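Leave the big pot out

I have a strong opinion about stockpots and I'm going to share it with as many people as will stand still. The pot you use most should live on the bench, lid on, all year round! Not in the low cupboard behind the colander, and not on top of the fridge where you need a chair.

I came to this in December, in a rental on Ridgeway with one proper cupboard and a drawer that opened as far as the oven door. We were feeding six most nights. By the end of the first week the pot had simply stopped going away, and I was cooking more, and better, than I had all winter.
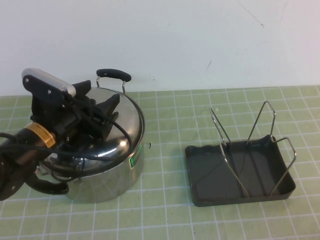 Ansel Whitfield
Home and kitchen columnist

A polished steel pot with a domed lid is a lovely thing to look at, for a start. It picks up the light off a white wall and throws it back at you, and it makes the plainest corner look as though somebody is about to cook. Put a pale green mat under it and a dark tray with a chrome wire rack a little way off to the right, leave a good stretch of mat between the two, and I'd call that a kitchen. You could make most of my favourite dinners with very little more.

I know the objection, and my sister makes it every time she visits. Clear benches are calm benches. She has a beautiful kitchen in Grarnberg with nothing on the counter except a kettle, and she is forever crouching down and pulling out frying pans to get at the one she wants. She owns 21 pieces of cookware (I counted, she was furious) and uses two of them. The rest are being stored for some other family who might move in one day and want to poach a whole salmon.

My pot is a Josorell I bought second-hand, and I love it unreasonably. It does pasta, soup, corn, porridge for a crowd, jam in the summer and once, in a heatwave, it held ice and drinks on the back step. Because it's already sitting there I fill it without deciding to. Lentils happen! Chicken bones get boiled up instead of going in the bin! I'm convinced half of home cooking is lost in the few seconds it takes to bend down and shift things about.

The rack and tray earn their spot the same way. Biscuits cool on it, bacon drains on it, washed jars stand upside down on it, and when I'm roasting vegetables the whole lot goes straight in the oven. If you're buying one, check that the rack sits inside the rim and doesn't slide about. Mine came from a market table and it wobbled for a year before I bent one foot straight with pliers.

Then there's the wall. People will spend 2,000 dollars on a splashback and be too nervous to fry an egg in front of it. I'm all for a plain painted wall that has had a bit of life. A scratch, a scuff, a speck you meant to wipe off. Wash it with warm soapy water when it bothers you, and paint it again when you feel like a weekend of painting.

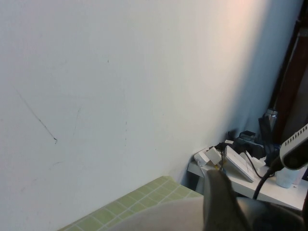
A long scratch and a few scuffs on the white wall, with the green grid running up to its base.

I'll happily take marks over a kitchen that has to be protected from its cooks. My grandmother's wall at Tranovance had a grey patch at elbow height where she leaned while she stirred, and we were all sad when the new owners painted over it.

SECOND HELPING: WHAT ELSE GETS TO STAY OUT?
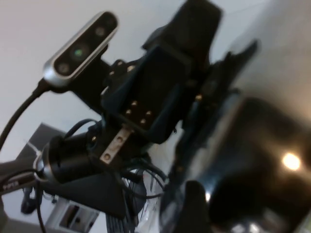 By Ansel Whitfield

After my last column on crowded kitchens I had 67 letters and emails, and most of them asked where to stop. Fair question. If the pot stays out, why not the mixer, the toaster, the slow cooker and the waffle iron?

My rule is four days a week. Anything used that often can stay, and everything else goes in a cupboard or along to the op shop. I keep salt, oil, one knife, the pot and the tray. The toaster is on trial. My neighbour keeps a rice cooker out and no pot at all, and her dinners are wonderful, so I've stopped arguing with her.

Try it for a fortnight. Pick the heaviest, most useful pan you've got, give it a mat of its own and leave it where you can reach it with a wet hand. Then write and tell me what you cooked, especially if it was soup.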